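3.2 What respondents meant by "a straw"

The Vustcombe survey asked cafe customers to keep a diary of every disposable item they were handed over 20 days in September. We received 1,258 usable entries from 36 households, plus one long letter on the decline of the teaspoon, which we have not coded. The diary form had been piloted twice and we believed it to be clear. Our respondents took a different view.

The trouble began with the word "straw." Two coders working separately agreed on nearly everything else, including the vexed category of lids, but parted company over entries such as "stick thing, for drink" and "red one again." Under the Kvam scheme, an item is classed by its use at the table. Under the older Lukero scheme, it is classed by its form, so that a stirrer and a straw part ways only if someone has thought to look down the end. Diarists seldom look down the end. We adopted Kvam for the main tables and report the Lukero figures in the appendix, where they can do less harm.

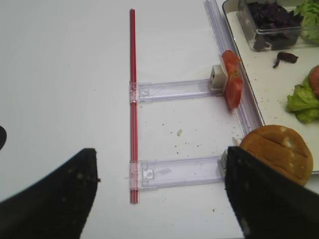 Figure 2. Long, thin red item on a white tabletop.

Form-based coding has its defenders, and their argument deserves a fair hearing. A customer's account of what an item was for depends on memory, mood, and whether the drink was any good, while its shape stays put. The difficulty is that shape settles less than one would hope. The red item in Figure 2 could be entered as a drinking straw or as a slim plastic bar, and a coder obliged to choose will choose according to temperament. One of ours was a straw person. The other held out for "rod," a category that does not exist in either scheme and that we were asked several times to create. We declined, then created it, then folded it into "other" before the analysis was run.

Cafes were no help in resolving the matter. The Primia chain, which supplied most of the outlets in our sample, orders straws and stirrers under a single stock heading and could not say how many of each it had bought. Its managers were courteous and plainly puzzled that anyone should want to know. We therefore treat the combined total as reliable and the split between the two as a matter of opinion, chiefly ours.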